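Print
E-mail

May 4, 2022

Flosanar update, for anyone following along! We're at 1,198 examples in the simulator and the goal is 2,000, so my evenings this July are spoken for (kidding... mostly).

Tonight it's the red and white gadget on the gray table, over and over, until my thumbs give out.
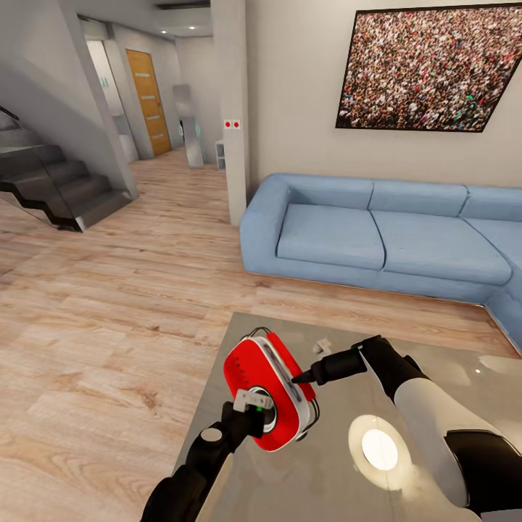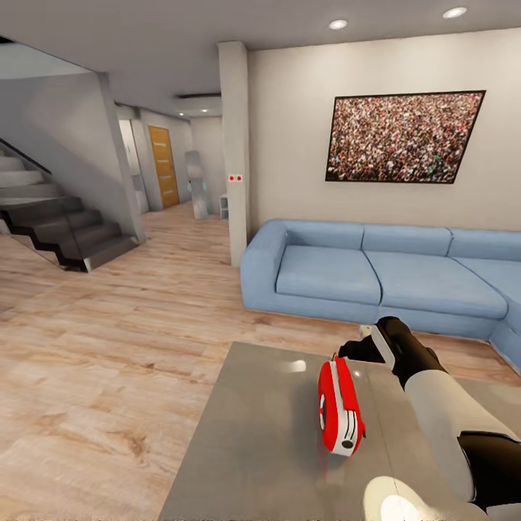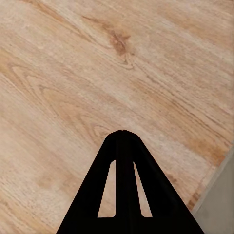
Flosanar sim, three views from one session

I start each run from a slightly different spot so the model doesn't just memorize one path. Messy tries get a tag and stay in the pile.

21 more and then I'm making popcorn!

Print
E-mail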